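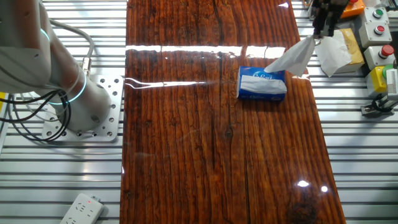
**광택 마감된 통원목 상판, 가운데 갈라진 금을 메워야 할까요?**

목공·가구 관리 게시판 / 글쓴이: Hanane Nasr

통원목 상판을 하나 쓰고 있습니다. 색은 붉은 기가 도는 짙은 갈색이고 나뭇결이 아주 진합니다. 표면은 투명 도막으로 두껍게 올린 유광 마감입니다. Prenmont라는 목재상에서 마감까지 끝난 상태로 샀고, 수종은 영수증에 "수입 활엽수"라고만 적혀 있어서 모릅니다. 전화해 봤는데 담당자가 바뀌어서 확인이 안 된다고 합니다.

문제는 가운데 부분입니다. 결을 따라 길이 방향으로 가늘고 검은 금이 나 있습니다. 살 때부터 있었던 것 같기는 한데, 그때는 무늬인 줄 알고 신경을 안 썼습니다. 지난겨울에 난방을 세게 튼 뒤로 눈에 더 잘 들어옵니다. 금이 커진 건지 제가 의식해서 그렇게 보이는 건지는 모르겠습니다. 한쪽에 소용돌이 모양 옹이도 하나 있는데, 그 부분은 손으로 만져도 매끈합니다.

금이 있는 자리는 손톱으로 긁으면 걸리는 데가 있고 안 걸리는 데가 있습니다. 가장 넓은 데가 2mm가 안 됩니다. 명함 모서리를 대 보면 들어가는 곳은 한 군데뿐입니다.
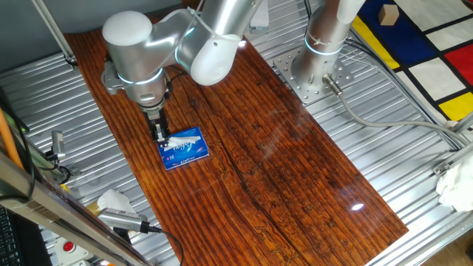 평소에는 상판 위에 갑티슈 하나 정도만 올려 두고, 무거운 물건은 놓지 않습니다. 전에는 화분도 있었는데 받침에서 물이 한 번 넘친 뒤로 치웠습니다. 그때 물이 금 쪽으로 흘렀고, 바로 닦기는 했지만 안으로 얼마나 들어갔는지는 알 수 없습니다. 겉으로 허옇게 뜬 자국은 없습니다.

궁금한 점을 적어 보겠습니다.

- 이 정도 금도 메우는 게 맞는지, 그냥 둬도 되는지
- 메운다면 뭘로 메워야 유광 표면이 안 망가지는지
- 평소에 닦을 때 쓰면 안 되는 세제가 있는지
- 조명이 반사돼서 눈이 부신데 광을 조금 죽일 방법이 있는지

집에 Shawky 가구 왁스 315ml짜리가 한 통 있습니다. 뜯지 않은 새것인데 여기에 써도 되는지도 알려 주시면 고맙겠습니다. 목공은 해 본 적이 없고, 사포질은 어릴 때 학교에서 해 본 게 전부입니다.

---

**Latifa Bouzid**

가구 수리 일을 했던 사람입니다. 직접 보고 만져 본 게 아니니 감안해서 읽어 주세요.

먼저 금이 도막 위까지 올라왔는지, 도막 아래 나무에만 있는지를 확인해야 합니다. 글에 쓰신 대로라면 두 가지가 섞여 있습니다. 손톱이 안 걸리는 구간은 나무가 원래 갈라져 있던 걸 투명 도료가 덮은 상태입니다. 거기는 건드리지 마세요. 메울 틈이 없는데 긁어내면 멀쩡한 도막만 깨집니다. 손톱이 걸리는 구간만 도막이 열린 것으로 보고 그 부분만 처리하면 됩니다.

커지고 있는지부터 보셔야 합니다. 금 양쪽 끝에 종이테이프를 작게 붙이고 연필로 끝 위치를 표시해 두세요. 가장 넓은 곳은 자를 대고 휴대폰으로 찍어 두시고요. 난방을 하는 동안 한 번, 장마철에 한 번 비교하면 됩니다. 통원목은 건조하면 줄고 습하면 늘어나니까 폭이 조금 변하는 건 정상입니다. 끝 위치가 표시를 넘어가면 그때는 진행 중인 균열이고, 충전재만 넣어서는 해결이 안 됩니다. 뒷면에 나비장을 박거나 보강대를 대야 합니다.

보강대를 댈 때 나무를 꽉 고정하는 분들이 있는데, 폭 방향으로는 움직일 여유가 있어야 합니다. 나사 구멍을 길쭉하게 파서 와셔를 끼우고 조입니다. 지금 상판이 다리나 틀에 어떻게 물려 있는지도 한번 뒤집어서, 아니면 밑으로 들어가서 보세요. 둥근 구멍에 나사로 여러 군데를 꽉 죄어 놨으면 그게 원인일 수 있습니다.

진행이 멈춘 게 확인되면 이렇게 합니다.

1. 마른 칫솔과 진공청소기로 틈 안의 먼지를 뺍니다. 물은 쓰지 않습니다.
2. 금 양옆에 마스킹테이프를 바짝 붙입니다.
3. 점도가 낮은 투명 에폭시를 이쑤시개 끝으로 조금씩 흘려 넣습니다. 한 번에 채우지 말고 내려앉는 걸 보면서 나눠 넣습니다.
4. 살짝 봉긋하게 올라오면 멈추고 테이프를 뗍니다.
5. 제품 설명서에 나온 완전 경화 시간까지 기다립니다. 손에 안 묻는다고 굳은 게 아닙니다.
6. 면도날을 눕혀서 튀어나온 부분만 깎고, 고운 물사포와 광택 컴파운드로 주변과 맞춥니다.

6번이 제일 어렵습니다. 유광 면은 조금만 잘못 밀어도 흠집이 다 보입니다. 자신이 없으면 봉긋한 상태로 두는 편이 낫습니다. 손끝에 살짝 느껴지는 정도고, 멀리서는 표가 거의 안 납니다. 에폭시에 검은 안료를 섞으면 원래 금 색과 비슷해져서 더 자연스럽습니다. 투명으로 넣으면 기포가 보일 수 있습니다.

물 넘친 건은 날이 꽤 지났고 허연 자국도 없으면 괜찮아 보입니다. 그래도 에폭시를 넣기 전에 나무 속이 말라 있어야 합니다. 비 오는 주에는 하지 마세요. 실내 습도가 80%까지 올라가는 집이면 제습기를 며칠 돌리고 나서 하시는 게 좋습니다.

청소는 부드러운 극세사 천에 미지근한 물을 묻혀 꼭 짜서 닦고, 마른 천으로 한 번 더 닦으면 됩니다. 알코올, 아세톤, 매직블록, 베이킹소다는 안 됩니다. 매직블록은 세제가 아니라서 괜찮다고 생각하는 분이 많은데 아주 고운 사포와 같습니다.

왁스는 메우는 작업이 다 끝난 다음에 쓰세요. 먼저 바르면 틈에 기름기가 들어가서 에폭시가 안 붙습니다. 그리고 두꺼운 도막 위에서는 왁스가 나무로 들어가는 게 아니라 겉에 얹히기만 합니다. 발라도 큰 이득은 없습니다.

---

**톱밥조아**

그냥 쓰세요. 원목은 원래 갈라집니다. 저희 집 식탁도 금이 있는데 아무 일 없어요.

정 거슬리면 다이소 가서 가구용 크레용 사다가 문지르고 휴지로 닦아내면 됩니다. 5분 걸려요.

---

**Hanane Nasr** (글쓴이)

두 분 답변 감사합니다. Latifa 님 말씀대로 테이프부터 붙였습니다. 그리고 밑을 들여다봤는데 철물이 나사로 죄어져 있고 구멍은 둥근 모양입니다. 길쭉하지 않습니다. 나사를 다 풀어야 하나요, 일부만 풀어도 되나요?

크레용은 나중에 에폭시를 넣을 때 방해가 될까 봐 일단 안 쓰려고 합니다.

---

**Latifa Bouzid**

다 풀지는 마세요. 폭 방향으로 보았을 때 한쪽 줄은 그대로 두고, 반대쪽 줄만 반 바퀴씩 풀어 주세요. 나중에 시간이 될 때 반대쪽 철물의 구멍을 줄로 갈아서 결과 직각 방향으로 늘리면 됩니다. 철물이라 좀 오래 걸립니다. 상판이 무거우면 두 사람이 하세요.

크레용은 안 쓰는 게 맞습니다. 왁스 성분이라 나중에 빼내기가 귀찮습니다.

---

**결따라**

눈부심 얘기가 빠진 것 같아서 적습니다.

유광 도막을 반광으로 낮추는 건 가능합니다. 아주 고운 연마 패드로 결 방향으로만 고르게 밀면 광이 죽습니다. 저는 Tedero 연마 패드 중에 제일 고운 회색을 썼습니다. 물에 주방세제를 한 방울 타서 패드를 적시고, 한쪽 끝에서 반대쪽 끝까지 멈추지 말고 한 번에 갑니다. 중간에서 멈추면 그 자리가 얼룩처럼 남습니다.

다만 한번 죽인 광은 손으로 되살리기가 힘듭니다. 결이 진한 판은 유광일 때 무늬가 깊어 보이는데, 반광으로 내리면 그 맛이 줄어듭니다. 저는 책상 상판을 밀고 나서 조금 후회했습니다. 먼저 조명 위치를 바꿔 보세요. 천장등 대신 옆에서 스탠드를 켜면 반사되는 자리가 달라집니다. 전구를 덜 밝은 걸로 바꾸는 방법도 있고요.

굳이 하시겠다면 뒷면이나 구석에 먼저 시험해 보고 결정하세요. 금을 아직 안 메운 상태라면 물이 들어가니까 순서는 메우기가 먼저입니다.

에폭시는 작은 용량이면 충분합니다. 저는 모르고 160g짜리 세트를 샀다가 거의 다 남겼습니다. 남은 건 주제 쪽이 하얗게 굳어서 결국 버렸네요.

---

**Hanane Nasr** (글쓴이)

조명은 오늘 저녁에 스탠드로 바꿔 봤고 훨씬 낫습니다. 광은 그대로 두겠습니다.

나사는 말씀하신 대로 한쪽 줄만 반 바퀴씩 풀었습니다. 하나는 머리가 뭉개져서 안 돌아가는데 고무줄을 대고 돌려도 헛돕니다. 수요일에 Rollport 공구 대여점에 가서 나사 빼는 비트를 빌려 볼 생각입니다. 테이프 표시는 장마철에 다시 확인하고 글 남기겠습니다.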